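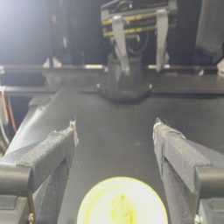
Drelby Lunch Club, spring 2026

Progress report to the Hashmi Fund
Wednesday, June 10, 2026

Meals
We served 3445 lunches this period, against a target we had privately called brave. March was the busiest month and also the month the dishwasher quit. Shahzad Malik now washes up by hand and has opinions about gravy.

The menu survey drew 94 replies. Most asked for more breaded things. One asked for fewer peas and used the whole page to do it.
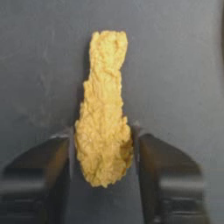

Money
We are $688 under budget – mainly the dishwasher we have not replaced. We would like to move that sum to repairs, with your permission.

Next period
Atif Bukhari starts deliveries to Aneck with eight households and a van that passed inspection on the second try. The Tilleck route waits until fall.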